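Last updated: September 20, 2025

# Stedach two-arm policy: frequently asked questions

## What does Stedach learn?

A single policy for both arms, trained by imitation. The training set holds 700 teleoperated demonstrations recorded at Zellomstead, all on the block task. Each step outputs joint targets and gripper positions for left and right together.

## Why one policy and not one per arm?

When both grippers engage the same rigid block, an error in one arm loads the other. Two separate policies tended to push against each other. The joint policy shares one action chunk of 40 steps – long enough to cover an approach, short enough to correct it.
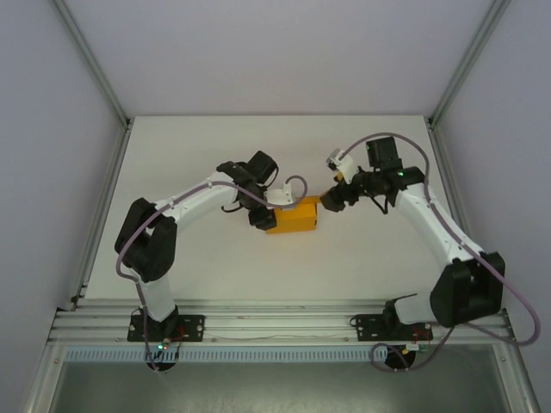 Pascual asked whether a leader–follower scheme would do the same job with less data. It was tried in February. The follower lagged whenever the leader changed speed, and the block turned during the approach to the lift. We have kept the scheme as a baseline in the repository.

## Is there a force sensor?

No. Motor current is logged but not fed to the policy. Adding it as an input made no clear difference in our tests, though we only tried one way of scaling it.

## Which camera views does the policy use?

One fixed view of the workspace and the wrist views. The fixed view gives the position of the block and both arms. A wrist view carries much less context, and at steep angles it may hold little more than a flat yellow surface, plain pale background and a blurred piece of yellow foam close to the lens. We do not filter such images out of training. Removing them made the policy worse at the moments when it met them. 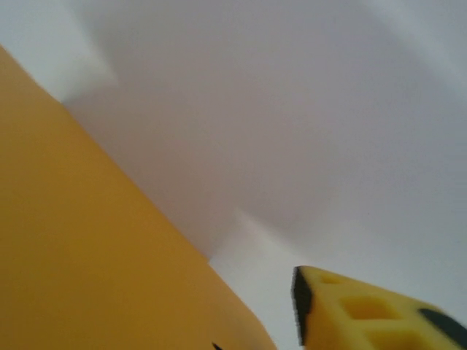

## How was it evaluated?

Over 124 trials, with the start position of the block drawn at random within a marked area. A trial counts as a success if the block is lifted level and set down again without a drop. Results for each trial are in `eval/trials.csv`.

## Can I use the Urent controller?

Yes, from version 2 onwards. Set `sync: true` in the config, or the two arms will run on separate clocks.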